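Updated October 16, 2022 - bench notes, Droncombe textile room

**Working alongside the folding cell**

The Flirkasix cell took over flat towels in September. Small pieces, straps and anything pleated stay with the hand tools. Lingyun Feng moved from folding to sorting and exceptions, and most of the tips below come from her shift log.

- Sort by stiffness before color. The cell rejects limp synthetics far more often than cotton.
- Load no more than 300 pieces per run. Past that the outfeed tray backs up and somebody has to stand there clearing it.
- Pinch narrow fabric across its width and let the tail hang free between the jaws. Gripping along the length twists it.
- Wipe the jaw faces every 2 hours with a barely damp cloth. Lint builds up on the inner curve first.
- Error 519 means a double pick. Open the guard, separate the layers by hand, close, resume. Do not restart the batch.
- Keep safety signs readable while you work. If a piece has to go down near one, move it when you finish.

Breaks: the cell does not pause for lunch, so the person on exceptions now goes 5 minutes after the loader - not at the same time. Qiuyue Cai keeps the rota and takes swaps until the end of the previous shift.

Folders who have moved to sorting report less wrist strain and more standing. Use the rubber mats. Two more are on order from Villanueva.

Hand tool settings for thin fabric are on the inside of the Prellix cabinet door.

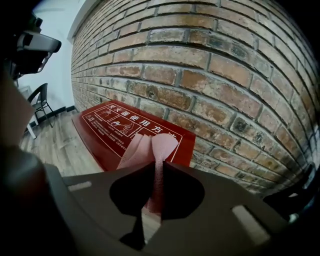

Pink fabric in the hand gripper, next to the fire extinguisher instructions (灭火器使用方法).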